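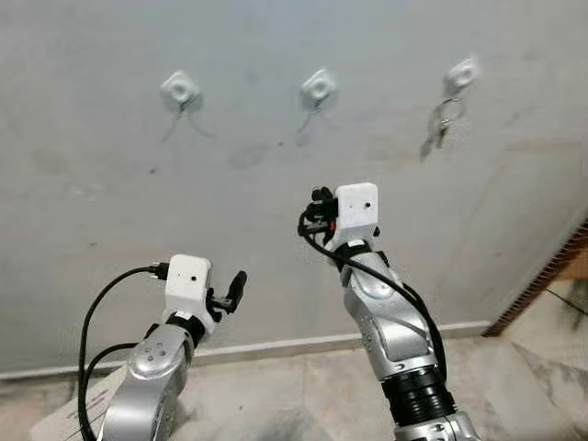
Filed under: Clubs & Teams > Robotics > New Members

Posted 2019-02-23 by the Semple Robotics Club

Do I need to know how to code?
No. You need to be able to read an error message out loud without crying. The coding comes later, and most of it is changing one number and running the thing again.

When do you meet?
Twice a week after last period, until the building closes. If the door is locked, knock. If we don't answer, knock harder – the compressor next door is loud.

What are you working on this year?
Household chores with two arms. The current one is hanging things on wall hooks and taking them off again: keys, string, whatever has a loop. It sounded easy in November, when we picked it.

Why keys?
A key ring swings, it shines, and it never hangs the same way twice. Our first choice was a coat, which was worse.

Will I get to drive the arms?
Yes, after 2 safety sessions and one afternoon of watching. New drivers get 5 minutes at a time. You will feel you were just getting good. Everyone does.

Is it competitive?
We enter the Skanow Open each spring. Last year we placed 11th and were very proud until we saw how many teams had shown up. Namar High beat us and has been nice about it, which is hard to forgive.

How much does it cost?
Dues are $5 a semester. The Destuseck grant covers parts up to $300, so please don't lose the small screws. They are not as cheap as they look.

Can I bring my own project?
Sure, if it fits on a shelf and doesn't need to be fed.

What happens if I break something?
Hit the stop button, then tell whoever is running the session. Write it in the log under your own name. The log is long and there is plenty of company in there.

Do you give out service hours?
Only for teaching the middle school workshop. Sitting near a robot doesn't count. We asked.

How do I join?
Pick up a form from the folder outside the shop, get it signed, and bring it to any meeting. Closed-toe shoes, please, and tie your hair back.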